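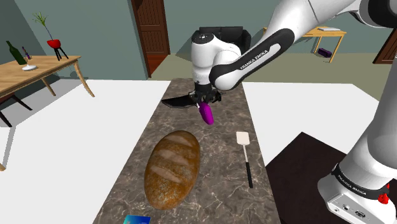
Loaf, spatula and a long stretch of dark counter.

Tips > Clothes & Closet > Sweaters and Knits

Putting the sweaters away (and getting the pills off first)

Doing mine this week so writing it down while I remember. Quick and messy, sorry. Most of this is from my aunt Efua Agyeman, who has sweaters older than me and they look better than mine.

WASH FIRST. Always. Even the one you wore twice. Moths go for sweat and food spots, way more than clean wool. A spot you can't see in April is a yellow spot in October.

Hand wash, cool water, small squirt of baby shampoo or wool wash. I've used the Elleo one, fine, smells a bit like soap from a motel. Push down, let it sit 17 minutes (ok, 15, 20, whatever, mine is 17 because that's one load of dishes plus wiping up). Don't rub. Rubbing is how you get felt.

Rinse in water the same temp. Cold after warm shocks the wool and it tightens up.

No wringing. Roll in a towel like a jelly roll, kneel on it. Unroll, new towel, lay flat, pat it back into shape. Sleeves straight, hem straight. Flip next morning. Never a hanger while wet, you will get shoulder horns and arms down to your knees.

PILLS. Do these when it's dry. Wet wool stretches and you can cut right through.

– Electric shaver: fastest. Lay the sweater on a hard flat surface, pull it just taut, little circles, no pressing. Empty the cup before it's full or it stops cutting and starts chewing. I have a Pakico, nothing fancy, two AA batteries.
– Sweater comb: better for cashmere and anything thin. One direction only. Short strokes.
– Disposable razor: works on thick flat knits. Use an old one, new blades are too keen. Stay away from cables, ribbing, and any seam.
– Sweater stone: good on chunky wool, makes crumbs everywhere. Do it outside.
– Tape: does not remove pills. Picks up the fuzz after. That's all it's for.

Don't pull them off with your fingers while watching TV. I do it too. It drags more fiber out and you get a fresh batch in a week.

Where they come from: underarms, sides where your bag rubs, cuffs on a desk. Switch your bag shoulder. Short fibers pill worst the first few wears and then it slows down, so a new sweater that pills isn't always a bad sweater. Acrylic blends just keep going though, forever. I have a gray one from Plokon that's basically all pill at this point and I still wear it to take the trash out.

SNAGS. Don't cut the loop!! Turn inside out, poke a needle threader or small crochet hook thru from the wrong side, grab the loop, pull it to the back. Tug the knit around it sideways a few times to even it up. Long loop, tie a tiny knot on the inside. Done.

SMALL HOLES. Fix before storing, they don't get smaller. Thin yarn or embroidery floss, close color. Catch every loose stitch around the edge first, then draw it closed gently. If it puckers you pulled too hard. Elbows need a real darn, different page, will write it someday.

FOLDING. Face down, sleeves across the back, fold in thirds up from the hem. Heavy ones on the bottom. I put tissue in the fold of the cream one only.

Bins or bags? Cotton bags for wool if you have them, old pillowcases are great. Plastic bin is OK if everything is bone dry, and I mean leave it out one extra day. Vacuum bags – not for wool all summer, it comes out flat and sad. Fine for fleece.

Cedar: smells nice, helps a little, only if it's fresh. Sand the blocks lightly each year to bring the smell back. Lavender same deal, I wouldn't count on it alone. Keep both from touching the knit, oil can mark.

Already seen a moth? Bag each sweater and into the freezer, 3 days at least, out for a day, back in for 3 more. Vacuum the closet corners and the edge of the carpet, then take the vaccum bag straight out to the bin.

Label the bin. Masking tape on the front, not the lid, becuase you'll stack something on the lid.

Updated 17/05/2020: Esi Issahaku wrote in to ask about beaded sweaters. No shaver near the beads, comb only, and store flat with tissue between layers. Kofi Sowah asks if hair conditioner in the rinse stops the itch. Little bit, yes. A teaspoon in a sink of water, few minutes, rinse well. It won't turn scratchy wool into cashmere. I tried it on a fisherman sweater, still itchy, wear a tee under it.

Next up is boots, if I can find the brush.

Contact Delali | Copyright Delali Amissah | Back to top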